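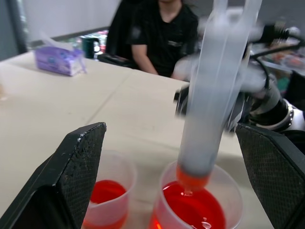
How to Track Down a Dripping Syringe on a Two-Arm Liquid Transfer

If you've set up a two-arm robot to move liquid from one cup to another, sooner or later you'll find a little trail of drops where there shouldn't be one. Ours started on the Wulell routine, the one we run with water and red food coloring, and it took me the better part of a week to sort out. I'm writing the whole thing down while I still remember it, so pour yourself a coffee and get comfortable.

What we were seeing

The arm would draw up liquid, lift, travel, and let go of a drop or two on the way over. Some runs were perfectly clean, which made it all the more maddening! Olga Montoya went back through 1,533 logged transfers and found that 1,490 had finished without any fault, so you can see why we'd been blaming bad luck.

Before you touch anything

Press the stop, wait until both arms have settled, and switch off the motor power at the base. Please do this even if you only want to wipe up a spill. Then dry the table and look over the cables, grippers and wrists for splashes. If liquid has gotten into a joint, leave the power off and have it looked at.

Step 1. Check the syringe by hand

Take it out of the gripper, draw up plain water and hold it tip down over a cup for a slow count of 55. If it drips, the seal is letting air in and you want a new syringe. Ours held just fine, so on we went.

Step 2. Check the grip

Put the syringe back and run the draw with an empty cup, watching the barrel the whole time. We had the grip force set to 240 in the Kurnent control panel, which was squeezing the barrel enough to nudge the liquid out. Bring yours down a little at a time until the syringe stays put without being pinched.

Step 3. Slow the lift

Haris Nikolovski spotted this one. Our arm left the liquid at full travel speed, and the jerk at the top shook a drop loose. Add a slow lift and a short pause above the surface before any sideways move.

Step 4. Run it wet again

Refill, keep your hands and sleeves out of reach, and start at low speed with somebody sitting by the stop.

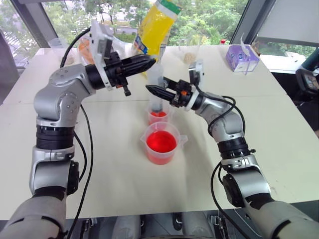
Syringe in the small beaker, with the measuring cup in front.

Go through ten slow transfers before you bring the speed back up, and wipe the table between each one so that a fresh drop can't hide among the old ones. Save the new grip and lift settings under their own name, too. I forgot to, and had to find them all over again the next morning.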